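Review: the Kollus bench arm and two-finger gripper package
Prepared for departments considering small automation purchases
Reviewer: Hidayah Purba, Equipment Planning Office, Fareck College

1. Purpose of this review

The College has received several requests for small robot arms in the past budget year, and the Equipment Planning Office was asked to assess one complete package before any further orders are approved. The package chosen was the Kollus bench arm with its standard gripper, supplied through Pliken. It was placed with the packing and handling laboratory from January and remained in use until July. The review deals chiefly with cost, delivery, space, and suitability for teaching and for sorting trials with mixed goods. Readers who require a full technical comparison should consult the laboratory directly.

The laboratory's work was led by Florêncio Azevedo, with Krystyna Wróbel responsible for the trial programme. Both commented on a draft of this text. The conclusions are those of the Office.

2. What was bought

The order comprised the arm, the gripper, the controller, a mounting plate, a licence for the operating software and one set of spare finger pads. The supplier's quotation listed the spare pads separately, and departments should check that they appear on the purchase order. In our case they were left off the first version and had to be added by amendment, which delayed approval by 2 weeks.

The price of the package, excluding tax, was £2,436. This places it below the threshold at which the College requires competitive tender, and it may therefore be bought from a departmental equipment budget with the usual signature. Delivery was charged within the price. Installation was not offered.

3. Costs beyond the purchase price

The additional costs in the first half-year came to £564. The largest part of this was a suitable table. The laboratory's existing benches moved slightly when the arm stopped quickly, and a heavier one with a plain white top was obtained from Ó Dálaigh. The remainder was spent on a power supply with an emergency stop, cable ties and clips, replacement finger pads, and the groceries and household goods used in the trials.

Departments tend to leave the last item out of their estimates. Fruit and vegetables must be replaced regularly, and drinks cans that have been dented are of little use for repeat trials. The Office recommends that a small monthly sum be set aside under consumables. It should not be claimed through hospitality, as happened on one occasion.

Staff time has not been costed here. Ms Wróbel estimates that the first working trial was reached in the fourth week, with most of the preceding time given to mounting, cable routing and learning the software. A department with no previous experience should expect longer and should plan its teaching dates accordingly.

4. Suitability for the work

The laboratory's interest is in the handling of mixed goods, that is, objects that differ in shape, surface and weight and are not presented in any fixed order. A typical trial involves picking up a named item and placing it in or beside a dish, with other goods left on the table as obstacles. Shop-bought items are used throughout, together with some toy kitchenware, which is inexpensive and light.

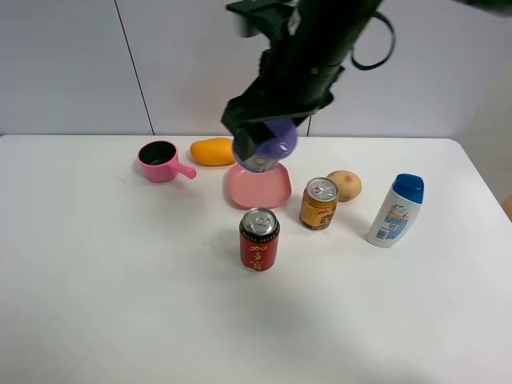 Mixed-goods trial: the gripper holding a purple-topped item at the back edge of the pink dish, with a mango, a potato, drinks cans and a shampoo bottle also on the table.

The arm performed this class of work to a standard the Office considers good for the price. Small rigid items with straight sides were handled reliably. Drinks cans gave little difficulty when approached from above and spaced so that the fingers could pass between them. Where two cans stood close together, the gripper was inclined to disturb the second while closing on the first, and operators learned to allow a wider margin when laying out the table.

Fruit and vegetables were more demanding. A mango lying on its side must be taken across its narrower dimension, and the standard pads offer limited grip on a smooth skin. Potatoes were easier in this respect, though their irregular shape meant that a grip which served for one would fail with the next. Softer pads are available from the supplier at extra cost. The laboratory bought a pair and found them worthwhile for produce, but they wore quickly and were taken off again for work with cans and bottles.

Tall plastic bottles were the weakest category. They are light when part-empty and tip readily if a finger touches them near the cap. The laboratory now partly fills such bottles with water before use. This is a reasonable measure for teaching, although it does reduce the value of the results to any department whose interest lies in real packaging.

Placing was generally more consistent than picking. A dish with a low rim is a forgiving target and is recommended for introductory classes.

5. Build and day-to-day use

The arm is finished in matte black and has stood up well to daily handling. The housings are firmly attached, and no fastening worked loose during the review period. The gripper is bulky in relation to the goods it is expected to lift, and its shape makes it difficult for an operator standing at the table to see the point of contact. Students were repeatedly observed leaning in to obtain a better view. A marked standing line has since been added to the floor and should be considered a requirement in any teaching space.

The external cable is the feature with which the Office was least satisfied. It leaves the side of the arm in a loop, and sufficient slack must be allowed for the full range of movement. Too little slack strains the connector; too much allows the cable to catch on taller goods. The manual gives no recommended length. Mr Azevedo's team arrived at a satisfactory arrangement by trial and has written a one-page note, available on request.

The software is plain and adequate. Saved positions are easily recalled, and a new member of staff can run an existing trial after a morning's instruction. Updates must be applied by hand, and one update in March cleared the saved positions without warning. Users should export their settings before accepting any update.

6. Supplier and support

Pliken delivered within the period quoted. Its technical contact, Italo Benedetti, answered written enquiries promptly and was candid about the limits of the standard pads. Telephone support is offered in the mornings only, from 9.00 to 12.00, which does not suit departments that hold their laboratory classes in the afternoon.

The warranty lasts for 2 years and covers the arm and controller. Pads are excluded as wearing parts, and so is damage to the external cable. Given the remarks above on cable routing, the Office regards the second exclusion as unwelcome and has asked for it to be reconsidered in any order for more than one unit. No reply had been received when this review was completed.

7. Space and siting

The table should be deep enough to leave clear space in front of the working area, so that goods which roll or are knocked do not reach the floor. A pale, plain surface is advised and makes it easier to see small items. Siting against a wall is acceptable and keeps passers-by away from the rear of the arm, but access to the controller must be kept open from one side. Portable heaters and water sources should not be placed within reach of the table.

Farah Ismail of the Safety Office inspected the installation and approved it for supervised student use. Unsupervised use has not been approved. Departments must submit their own assessment, and the laboratory's may not be copied without amendment.

8. Recommendation

The package is recommended for purchase by departments that need a modest arm for teaching or for trials with light, mixed goods, and that have a member of staff able to give time to it in the first term. It is not recommended for work consisting mainly of tall bottles or soft produce, nor where continuous running is expected.

Requests should show the purchase price, the table, the emergency stop, spare pads and consumables as separate lines. Requests that show the purchase price alone will be returned. Forms for the coming year are available from the Equipment Planning Office, and departments wishing to see the arm in use may arrange a visit with Ms Wróbel outside teaching hours.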